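My corner of the counter

Apr 30, 2023

I have been promising a kitchen post since October, and here I am at last with a cup of tea and a free morning. We've been in this house 11 years now, and I still think the stretch of counter by the stove is my favorite spot in it (the porch comes close in summer!).
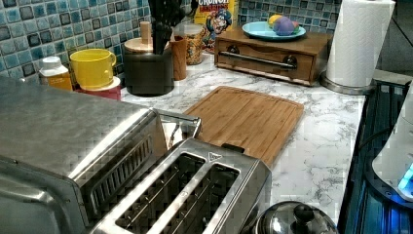
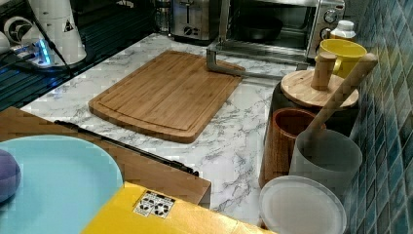 The bamboo board, the toaster and the toaster oven, with those blue tiles I never get tired of.

I fell for the tiles before anything else. The shop called the color mix Berenen, and I carried a sample sheet around in my bag for weeks, holding it up against everything, including a very patient stranger's scarf. The marble pattern came later, after I'd talked myself out of plain white 4 times.

As for the two toasters, yes, I did try living with only the big one. It does a lovely open-faced sandwich and I warm up leftovers in it nearly every night, but for plain toast first thing in the morning I want two slots and a lever, and I want it quick.

The board mostly stays out. I used to tuck it away after supper and then go hunting for it again before breakfast, so now it lives flat on the counter and gets a rub of oil when I remember. The groove around the edge is a blessing with tomatoes, and I wouldn't buy another board without one.

Next on my list is the drawer under the stove, and I'm a little afraid of it.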